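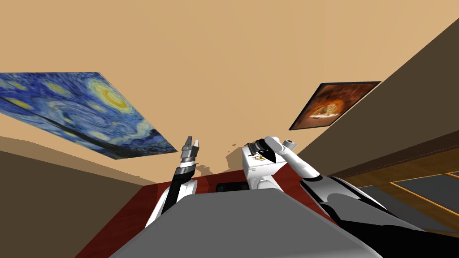 Stivum

Simulated two-arm manipulation episodes, with the training and evaluation code for Hadum camera weighting.

Contents
What this is
Task
Episodes
Cameras
Hadum weighting
Results
Running the code
Known problems
Changes
License

What this is

Stivum is a set of simulated episodes recorded on a two-arm robot in a furnished room. We made it to study one question: how much should a policy trust each camera at each step? A camera close to the gripper is very useful during a grasp. For much of the rest of an episode it may see only a wall, a floor or a ceiling. A policy that gives every camera the same weight has to learn to ignore those frames by itself, and with a small training set it often fails to.

The release has three parts. Gaete is the room generator. Hadum is the weighting method. Hellell is the baseline policy that we train with and without Hadum. All three are in this repository and share one config file.

Task

The robot has to take hold of a target object with one gripper, lift it clear of the surface, and hold it until the episode ends. The other arm is free to move. Either arm may be used for the grasp, and the policy is never told which one to choose. Object type, object pose, wall pictures, room colors and the robot's starting pose are drawn again for each episode.

An episode counts as a success if the object is held by the gripper and out of contact with its support at the final step. Dropping the object and picking it up again is allowed.

Episodes

There are 540 training episodes and 300 evaluation starts. Each episode has a limit of 900 steps. Training episodes end early when the operator marks the task as done. Evaluation runs always use the full limit, because holding the object is part of the task.

Training episodes were driven by teleoperation in the simulator. We kept episodes with fumbled grasps as long as they ended in a success. Failed ones were removed and are not part of the release.

Evaluation starts are stored as seeds plus an object list, with no recorded actions. No evaluation seed appears in the training set. Some wall pictures do appear in both, as the picture pool was not split.

Fields stored per step:

joint positions and velocities for both arms
gripper opening, left and right
commanded action
RGB from every camera
contact flag for each finger
target object pose (privileged, not given to the policy)

Contact flags and object pose are there for analysis. Hadum uses the contact flags during training only.

Cameras

The body view takes in the robot's arms and a wide piece of the room. It can be tilted a long way up, so some frames are mostly ceiling with wall pictures at the sides. We kept the full tilt range in the generator. Policies trained on a fixed, level view did badly when the body moved, and we wanted the training data to cover that.

The gripper views are close to the hand. They show the fingers clearly and whatever is past them. When the arm is away from the object, that can be one flat color with nothing in it to judge distance by. 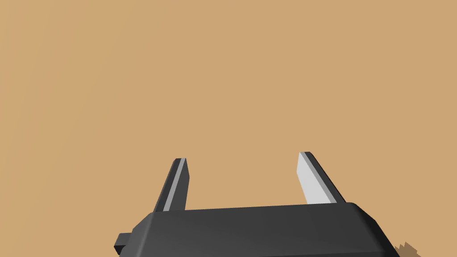

Gripper view, jaws open. Only the tan surface shows between the fingers, and a small part of a brown object can be seen at the lower right.

Frames of this kind are why a simple contrast test does not work as a weight. The fingers have sharp edges against the background, so the image scores well on contrast even with nothing to grasp. We mask the gripper before scoring anything, and the masks are included under masks/.

Hadum weighting

Hadum adds a small scoring head to each camera encoder. The head gives one number per frame. The numbers are passed through a softmax across cameras, and the camera features are scaled by the result before they reach the action decoder.

The scoring head is trained with two signals. One is the normal action loss. The other is a ranking loss that asks a gripper camera to score higher in the steps just before a finger contact than in steps far from any contact. The ranking loss is turned down over training and is zero for the last third.

No contact data is needed at test time. The gripper mask is computed from the joint state, so it is available on any robot with a decent model of its own hand.

Hellell, the baseline, is the same network with the scoring heads removed and equal weights for all cameras. Everything else in the config is unchanged.

Results

With Hadum, the policy succeeded in 277 of the 300 evaluation starts. Hellell without the weighting was lower, and most of the difference came from episodes where the object began outside both gripper views. Per-seed outcomes for both are in results/, along with the training logs.

We read through the failed Hadum runs. The most common kind was a grasp on the very edge of the object that slipped during the lift. A smaller group never reached the object at all. In those runs the weight stayed on the body view long after the gripper view would have helped.

Removing the ranking loss gave a policy close to the baseline. Removing the gripper mask hurt less than we expected, and we do not have a good explanation for that yet.

All results are in simulation. Nothing here has been run on a physical robot.

Running the code

Install the packages in requirements.txt, then set the data path in config.yaml. To train, run train.py with the policy field set to hadum or hellell. To evaluate, run evaluate.py with a checkpoint path. Videos are written only if save_video is on, and they take a lot of disk space.

Known problems

Shading is flat and many surfaces have no texture. Depth estimators trained on real photos give poor output on the gripper views.

Some objects have rough, jagged collision meshes. They can catch on a finger in a way a real object would not.

Changes

November: fixed left and right gripper opening being swapped in the loader. Results were computed with the fixed loader.

License

Code is under the MIT license. Episodes and masks are under CC BY 4.0.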